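Alwood Long Work Table, Gloss Varnish

Home > Tables > Work and Utility Tables

Item: Alwood 71
In stock at the Lodhi warehouse

The Alwood is a long wooden table for sewing rooms, laundry rooms, shops and classrooms. It is made to order in one width and one height, with a choice of two leg styles. The top is solid ash, finished in clear gloss varnish on all faces, including the underside.

Size and weight

Length: 71 inches
Depth: 30 inches
Height: 36 inches
Top thickness: 1 1/4 inches
Weight with straight legs: 98 pounds
Overhang at each end: 6 inches

The 36 inch height suits most adults who work standing up. If you plan to sit at the table, order the short leg set, which brings the top down to 29 inches. Short legs are the same price and can be swapped later with the wrench in the box.

Finish

Each top gets three coats of varnish and is sanded between coats. The surface wipes clean with a damp cloth and a little dish soap. Do not use scouring pads, acetone or oven cleaner. The gloss finish reflects overhead lights more than a matte one. Customers who work under bright ceiling fixtures may prefer the satin version, sold as the Stustum.

The varnish is not rated for direct heat. Use a pressing mat under an iron and a trivet under anything from the stove. Light scratches can be buffed out with the Nukside finish paste, sold separately in a 13 ounce can.

Color varies from one top to the next. Ash runs from pale cream to light brown, and the grain may be wide or narrow. We can't match a new table to one you already own, but two tables ordered together will be cut from the same batch of lumber where possible.

Assembly

The table ships in two cartons. Two people should lift the top. Lay it face down on a blanket, bolt the four legs to the corner plates, then add the long stretcher. Leave the bolts slightly loose until the table is standing, then tighten them all. Most people finish in under an hour. The feet adjust for uneven floors.
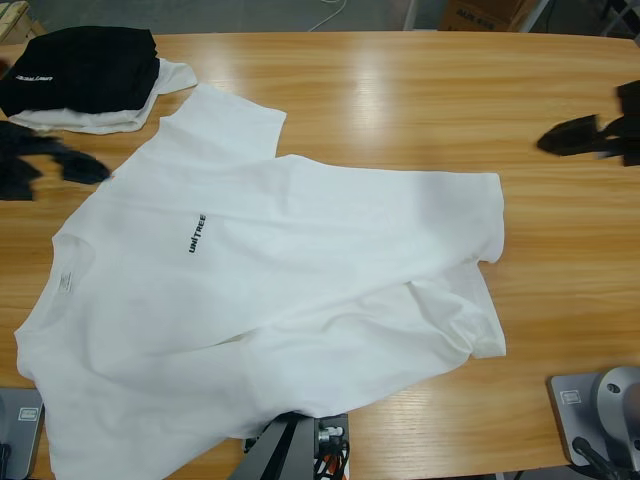 White short-sleeved T-shirt laid across a long table with a glossy varnished top.

Shipping and returns

Ground freight to the lower 48 states is included. Delivery is to the curb. Inside delivery costs $50 more and must be chosen at checkout. Orders placed before 2 p.m. leave the next working day, except in August, when the warehouse closes for inventory and orders may take an extra week.

Check the cartons before you sign for them and note any damage on the driver's slip. Unassembled tables can be returned within 30 days. Return freight is paid by the buyer.

Also available

Short leg set, 29 inch
Stustum satin top
Nukside finish paste, 13 oz
Replacement leveling feet, set of four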